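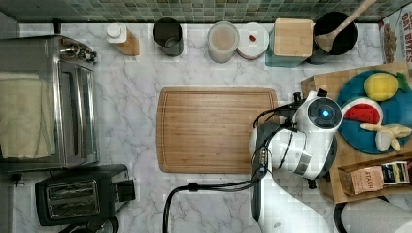

Pourquoi la manette semble-t-elle molle en streaming alors que le débit est bon ? Le débit ne joue presque pas là-dedans : c'est la gigue, c'est-à-dire l'irrégularité d'arrivée des paquets, qui oblige le client à garder des images en réserve avant de les afficher.

2022-02-03, carnet, prototype Kozma

Repris les mesures sur le build de Kozma diffusé depuis le serveur de Brarkska. Même niveau que d'habitude (le pont, avec les sauts enchaînés), flux à 60 images par seconde, client Vikadero sur le portable. Manette en USB pour ne pas mélanger avec le Bluetooth.

**Filaire.** Rien à signaler. Le tampon reste à une image, les sauts passent. Au bout de 17 minutes, petite coupure du son, l'image n'a pas bougé. Pas réussi à la reproduire.

**Wi-Fi, bande 5 GHz.** Correct au début, puis le tampon monte à 3 images et n'en redescend plus, même quand le réseau se calme. Il faut couper la session et la relancer. Je pense que c'est un défaut du client : il agrandit la réserve dès la première rafale de retards et n'a aucune règle pour la réduire. En novembre on avait mis ça sur le dos du routeur, à tort je crois.

**Wi-Fi, bande 2,4 GHz.** Injouable sur le pont. Dans les menus ça passe encore. Je n'ai pas insisté.
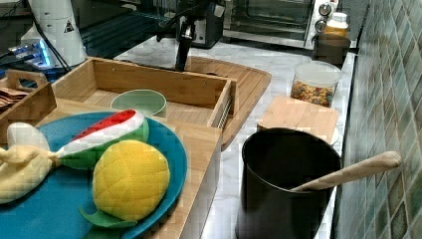
Pour le tampon, j'ai essayé de forcer une valeur fixe dans le fichier de configuration. Le client l'accepte au démarrage puis l'écrase à la première mise à jour des statistiques réseau. Contournement provisoire : désactiver l'adaptation automatique et baisser le débit vidéo de moitié (50 % dans le curseur, pas dans le fichier, les deux ne donnent pas le même résultat). L'image bave dans les scènes de pluie mais la réponse aux boutons redevient normale.

Côté jeu, la fenêtre de tolérance du saut est calculée en images serveur. En local on ne s'en aperçoit pas. En streaming, le joueur voit le bord de la plateforme trop tard et appuie trop tard. Élargir la fenêtre quand la session est distante serait simple, mais il faut que Clerlow expose l'information, et la version du SDK qu'on utilise ne le fait pas. Vérifier dans les notes de la suivante.

À faire :

- refaire la série 5 GHz avec les journaux du client en mode détaillé
- ouvrir un ticket chez Vikadero pour le tampon qui ne redescend pas
- tester la fenêtre de saut élargie derrière une option cachée
- remettre le curseur de débit à sa valeur d'origine sur le portable, je l'ai laissé en bas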